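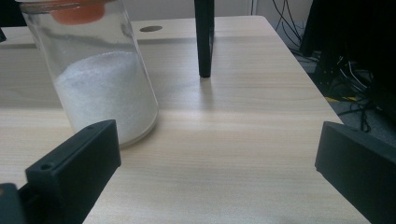
Clear glass jar with orange lid, on a light wooden tabletop.

Moketell Storage Jar

A plain glass jar for the pantry or bench. The Moketell has straight sides and a wide mouth, so a standard measuring cup fits in without tipping the jar. It suits flour, rice, sugar, coffee and other dry goods.

Sizes
Small: 500 mL, 70 mm mouth
Tall: height 200 mm
Squat: height 160 mm

Lid colours: orange, grey, white. Lids are sold with the jar and also separately. Tall and Squat share the same lid. The Small lid does not fit either of them.

Care
Glass is dishwasher safe. Wash lids by hand and dry them fully before closing. Not for the oven, freezer or hot filling. Remove the seal every month or so and rinse underneath it.

Labels
Sarnier paper labels peel off cleanly in warm water. Older Alipour vinyl labels leave glue behind, which comes off with a little cooking oil.

Replacement seals are stocked in all sizes. For bulk orders, email Maxence Bailly in the trade office.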